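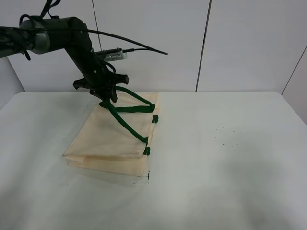 Can you get a speeding ticket thrown out just by showing up in court? Sometimes, if the officer doesn't come, but most of the time you'd better bring something else with you.

I had that printed off some website and folded up in my jacket pocket the morning I drove to Tavivstead to fight mine. I'd read it maybe 18 times. I wanted it to say something different by the time I parked, but it never did.

The ticket was for doing 61 in a 45 on the road out past Norketside, in August, with my windows down and the radio up and a peach pie sliding back and forth on the passenger seat. I was late for my sister's cookout. I was also pretty sure the sign said 55. I'd have sworn to it! I had, in fact, been telling everybody at work that I was going to swear to it, and they'd all started calling me "Counselor," and by then I couldn't very well mail in the check.

So there I was at 8:30 in the morning, in my funeral shoes, in a hallway with a drinking fountain that hummed. Everybody else seemed to have a lawyer. The man next to me had one from Abeysekara, the firm with the bus ads, and she was going over his papers with a yellow marker and saying "okay, okay, good" in a voice so calm I wanted to scoot over and let her do mine too.

I sort of did scoot over.

"Are you waiting on someone?" she asked me.

"No, I'm representing myself," I said, and I'm sorry to report that I said it like a person on television.

She looked at my shoes, then at my envelope. "What've you got?"

I had pictures of the sign, is what I had. I'd gone back out to Norketside and taken six of them, from both directions, and gotten them printed at the drugstore in the big size. I'd been so pleased with myself that I hadn't really studied them. I handed her the top one. She held it out at arm's length, the way my mother reads a menu.

"This says 45," she said.

"That's the second sign," I told her. "The first one says 55."

"Where were you stopped?"

I thought about it. I thought about the fruit stand, closed, and the trooper's hat in my side mirror, and the pie. The fruit stand was in the picture. It was behind the sign. It was a good ways behind the sign.

"Oh," I said.

She handed it back very gently. "I can't advise you," she said, "I'm here for him. But there's a prosecutor in that little room with the door propped open, and people do go in and talk to her." Then she went back to her yellow marker.

Well, I sat there a while. They called a man who'd run a stop sign at the Fludness feed store and wanted the judge to know the feed store had no business being there. They called two brothers who'd been ticketed in the same truck on the same afternoon, which I would've loved to hear more about, but the door swung shut. And I kept thinking about work, and how I'd have to walk in there after lunch and be Counselor.

The prosecutor had a sandwich on her desk, still wrapped, and she kept glancing at it. I had a speech ready. It had a part about signage and a part about the rights of the motoring public. What came out was, "I thought I was still in the 55, and I wasn't."

"Clean record?" she said.

"I got one for a taillight in college."

She typed for a bit. She offered to write it down to a lesser thing, no points, with a fine and costs that came to 121 dollars, and I'd have to say so out loud in front of the judge. I asked if I could still show him the pictures.

"Do you want to?" she said.

I did not want to. I stood up there around two minutes, total, and said "yes, Your Honor" every time he stopped talking, once when he was only clearing his throat. Then I went to the window and paid, and the clerk stamped my receipt so hard her pens jumped.

The lawyer was in the hallway again when I came out, buttoning her coat. Her man had gone.

"How'd it go?" she asked.

"I settled," I said.

She laughed at that, and held the door for me because I had my hands full of drugstore prints. I drove home by way of Norketside - 45 the whole stretch, even past the point where I could've sped up - and a truck full of hay sat on my bumper for six miles, honking.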